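The Woman Who Calls It Oatmeal

For most of her working life she has been paid to look at beige and call it something else. She names paint colors for Priswood, a company with one factory, one showroom and a fan deck thick enough to prop a window open. She asked me to leave her own name out of this, which I thought was a bit rich.

We met in the showroom in January, when business is slow. People paint in spring, she told me, and regret it in the fall. She had brought a tin of shortbread and the new grays.

"There are 48 whites," she said. "I named all of them. If you asked me to tell you which is which without the labels, I'd fake a phone call."

The work comes in batches. A color arrives from the lab as a number on a painted card, and she has until the printer's deadline to turn it into a word that somebody would want in a bedroom. She gets five ideas on a good morning. Four of them are usually taken, mostly by her. She once submitted Lighthouse twice in the same season, for a cream and for a red, and both went through.

"The rule is no food you'd send back," she said. "Oatmeal, fine. Buttermilk, fine. I tried Gravy for a brown. It was the perfect name for it. People laughed at the meeting, and then it was called Autumn Path, and I've never been so ashamed of anything."

I asked whether the customers notice. She said they notice the way people notice a waiter, meaning only when it goes wrong.
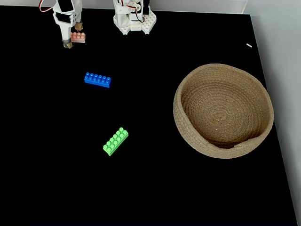 One customer in Brirklow wrote in to say that she had painted her whole hallway Quiet Harbor, that she had lived beside a harbor for years, that it had never once been quiet, and that it had certainly never been lilac. She wanted to know if anyone at the company had been to one.

"I hadn't," said the woman responsible. "I wrote back and told her so. She bought two more gallons."

Letters like that go into a folder, which she let me leaf through. A man objected to Widow's Lace because his wife had chosen it. A school had ordered Sensible for the gym and wanted to say how happy they were. There was a long complaint about a green called Understory, which someone had taken for a spelling mistake and corrected, in ink, on the can.

Her first job was at Dağdelen, a carpet firm, where the names were all rivers. They ran out of rivers. Toward the end, she says, they were using canals, and then she was asked to look into reservoirs. She left before the reservoirs launched. She still can't walk across a certain kind of brown hotel carpet without thinking of a river she has never seen and which, she suspects, looks nothing like it.

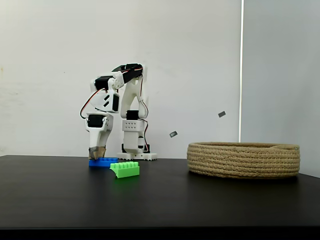
White is where she gets her real mail. People bring home a card, hold it against the trim, and find that it has gone pink, or yellow, or what one of them called "dentist." She tells everybody the same thing, that a white is only as white as whatever is behind it. The black table in the picture does the job nicely: put anything white on a surface that dark and it passes for pure, whatever is in it. Move it to a cream windowsill and the arguments begin. She keeps a square of black card in her bag for winning them, and a square of cream for when she has decided the customer should lose.

Does she ever paint? She does not. Her apartment came in landlord's magnolia and has stayed that way. She looked at it once with professional interest and couldn't improve on the name.

"I had a wall sampled," she said. "Five patches, next to the stove. I lived with them for so long that guests thought it was a painting. One of them liked it." 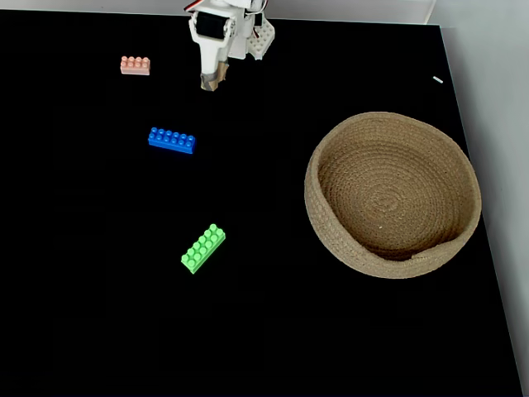 The patches are still up. She has moved a bookcase over two of them, and the other three have faded enough that she may have to rename them.

What worries her lately is Sakham, a newer company that has given up on names altogether and sells its paint by number. The cans are plain. The cards are plain. A friend of hers did a kitchen in it and is delighted, but when people ask what the color is, she has to go and find the receipt.

"It's a perfectly good gray," she said. "I went over to see it. I stood there and I thought, Pigeon. It's Pigeon. It was right there, and they left it."

Had she told her friend?

"I wrote it on the lid."

By then it was past four and the light had gone off the front window, and the new grays, spread across the counter between us, had become one gray. She gathered them up and asked me to pick a favorite. I pointed at the one nearest the shortbread. She turned it over and read the back, and said it didn't have a name yet, and did I have any thoughts. I said Driveway. She wrote it down, politely, and I have since been told that it is going to be called Morning Linen.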